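Shared desks, cloths and cables: notes on clearing the long table

Posted May 13, 2018
Filed under: workspace, maintenance

The long white table in the lab has been on my list since April. It started as a run of computer places and has been used for everything else as well: folding, sorting, charging, eating when it rains. The monitors stand along one side. The other side is open and collects whatever people put down.

Halima Mwakalinga asked me to write up how we clear it, as she is setting up a similar table at Nakirley and wants to copy the order of work. The order matters more than the speed. Most of what follows is about textiles and cables, which make up most of what accumulates.

Start with the cloths. A cloth on a desk hides small things, and until it has been lifted you don't know what you have. Ours build up because the same squares are used for wiping screens, for padding equipment on the way over from the store, and for drying cups. Take one cloth at a time, feel along it before lifting, and move anything lying on top to bare desk first. A phone left on a cloth goes to the floor very easily when the cloth is pulled.
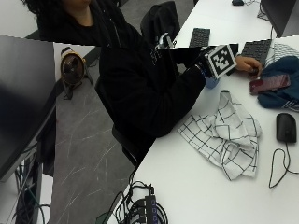
Cup in one hand's reach, phone on the blue cloth, grid towel still to be folded.

Once the surface items are off, the cloths are folded to one of two sizes. Hand towels are folded in half along the long side, then in thirds. Anything larger is halved twice before the thirds. The thirds give a stack that sits flat in the shelf boxes (Xiong, the shallow model, 23 cm wide inside). I tried quarters for a few weeks. The folded edge came out too thick, the lid rode up at the front, and the boxes could no longer be stacked.

Grid and check patterns are easier to fold than plain cloth. Put one printed line on top of another and the fold is square. On plain cloth I use the hem, which is less reliable on older towels where the hem has shrunk more than the body. If a towel has gone out of square by more than a finger's width, it goes in the rag box and is not folded at all.

Clothing is treated separately. If it could be a jacket, it goes on the hooks and not in the boxes, even when it has been balled up on the table for days. We once put a sweatshirt through with the rags and Nomvula Masilela had to go without it for 8 days.

Cups go on the tray at the end of the table. The tray holds three. When it is full, it is carried out and washed, and no more cups come in until it is back. This is the only rule that has been followed from the start without reminders.

The room itself puts some limits on what can be done. Storage under the ceiling was discussed and dropped, for reasons of access: anything that needs a ladder does not get put away. The cabinets at floor level take the heavier equipment. I measured the table, the walkway behind the chairs and the cabinet doors before moving anything, and found that a door opened fully leaves enough room for one person to pass sideways. That settled the question of whether the shelf unit could go on that side. It could not.
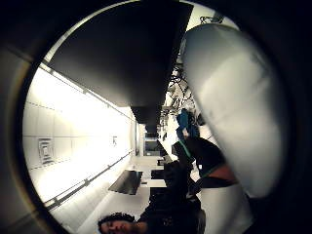
Lighting is good enough along the whole length that no desk lamps are needed, so I removed the two we had. Each one had occupied a socket and a clamp position and was rarely switched on. The sockets are now used for chargers.

Cables are the slow part. My procedure is as follows.

Disconnect nothing at first. Trace each cable from the device end with two fingers and tag it where it reaches the power strip. I use paper tape and a soft pencil. Printed labels look better but the adhesive on ours (Bosura, the narrow roll) lets go after a month or so near a warm adapter.

When every live cable has a tag, the ones without a tag are by definition loose. Pull these out from the free end. Do not pull from the middle of the pile, where a loop over a neighboring cable will tighten into something that has to be picked apart by hand.

Coil each loose cable to the width of a palm, alternating the direction of the loops so that it does not twist. Secure with one hook-and-loop tie. I keep 13 ties in the drawer, and when they are gone I stop coiling for the day and sort what has been coiled by connector.

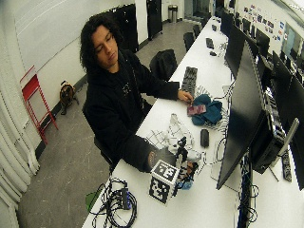 Monitor cables are left in their bundles and only lifted so that they don't touch the floor. A hook under the table edge is enough. I had planned to fit a full tray from Provomar along the back, and the bracket spacing turned out to be wrong for our crossbar. The tray is in the cabinet with its screws taped to it, if anyone has a use for it.

Keyboards and mice come next. Every keyboard is pushed back until it touches the monitor base and is squared to it. The mouse goes to its right. Left-handed users can swap it when they sit down. A keyboard at an angle takes up far more usable depth than its size suggests, and on a table used from the open side, depth is what runs out first.

Paper, cards and other flat items go in one letter tray with no subdivisions. I had dividers. They were used correctly by me.

The last step is a wipe with a damp cloth from the far end toward the door, then a dry one. The white surface shows streaks if the second pass is skipped. Pen marks come off with a little dish soap, left on for 3 minutes. Do not use the scouring side of the sponge; there is a dull patch near the second seat from when I did.

Still open: a place for small stands and mounts, which have odd shapes and don't stack. At present they share a box with the adapters and have to be untangled every time. Halima suggested a pegboard on the end wall. I have a price for the board but not yet for the pegs.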